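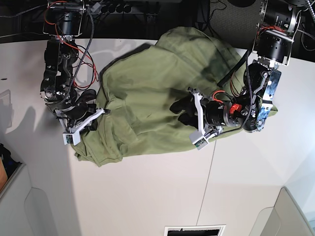 Lileck Robotics Club: Kit Reviews

Jullex bench safety pack, second edition. Three laminated sheets, a checklist pad and a thin rule book for people running two-arm rigs on a table. Had it since July. Quick notes, sorry, short on time.

Good: the cable page. Keep leads out of the arms' reach, check the lot before power on, check again after any change of task. Obvious stuff but it's written down now, and people do read it. Cloth gets its own section too, which the old Kowalczyk sheets never had. Cloth folds over leads, hides fingertips, bunches up. Rule is hands off until both arms are stopped, even for a tiny crease. Agree.

Less good: the speed table. Crammed onto one side, print far too small. And the log wants a line for every grasp. We tried. Gave up and now log per run, which the book does allow if you dig about in teh back. 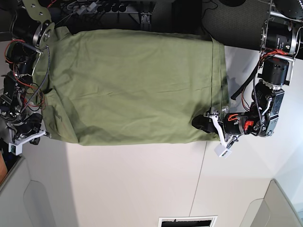
Review by the club kit desk

Covering a box with fabric is in the book as a "two sided task". One arm holds, the other moves, never both pulling at once. Sensible, would of liked a drawing though.

Checklist pad is 800 tear-off slips, almost too many. Glue is weak and they come away in clumps. Druvau do a wipe-clean version, dearer, haven't tried it.

Worth buying if you've no rules at all. If you already have the first edition just get the cloth section, sold seperately. Four out of five.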